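Short Fiction | Domestic Disturbances
June
By the tenant in 9
1,055 reads · 100 shares · 9 comments

The Claim

The letter from Mohmand Mutual gave me until noon to list every item of value in the bedroom. I had slept in that bedroom for eleven years and had never once thought of it in those terms.

I started with the bed, as it was the biggest thing and I was already sitting on it. The form wanted a maker. I wrote Kanero, a name I remembered from the delivery van, or possibly from a yogurt. Under "condition" I wrote "loyal," crossed it out, and wrote "good."

The sheet was harder. My aunt had sent it from a closing sale at Lultance, with a note saying it was cheerful and that I could use some. It had dragonflies on it.

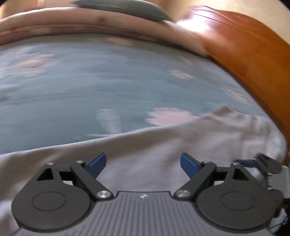
Cheerful things have a way of outlasting the people they were meant to cheer. My aunt was gone, Lultance was a tire shop, and I still went to bed every night among the hearts and clouds like a large, mortgaged toddler. I put the sheet down at 100 dollars. Then I pictured the adjuster, a man with a clean desk, and changed it to nine.

That left the gray pants.

They were soft and knit and had no business on an insurance form. I had worn them through one flu, two breakups, and the whole of my career at Ilteck, where they never saw me below the collar. If the house burned down, I would walk past the television to get them. I wasn't going to tell Mohmand Mutual that. I picked up the pen, put it down, and went to make coffee.

When I came back they were still there in the middle of the bed, waistband up, like someone who had sat down to hear bad news.
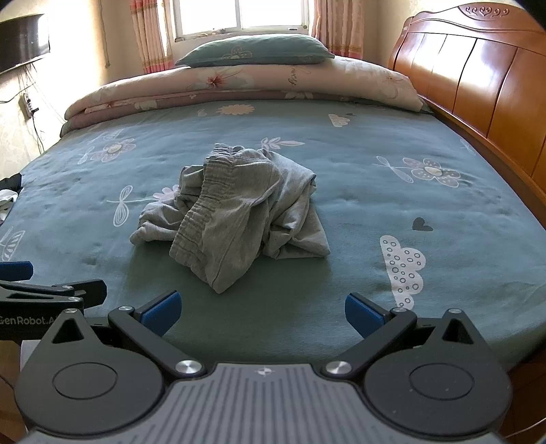
11:40

I called the number on the letter. A recording thanked me for my patience — an assumption, I thought — and played a flute.

"Is there a category," I asked the woman who finally picked up, "for things that aren't worth anything?"

"Sentimental," she said. "Page four. We don't pay on it."

"But I can list them?"

"You can list whatever you want, sir. People do."

I turned to page four. It had a single line on it, and I asked her to send me more paper.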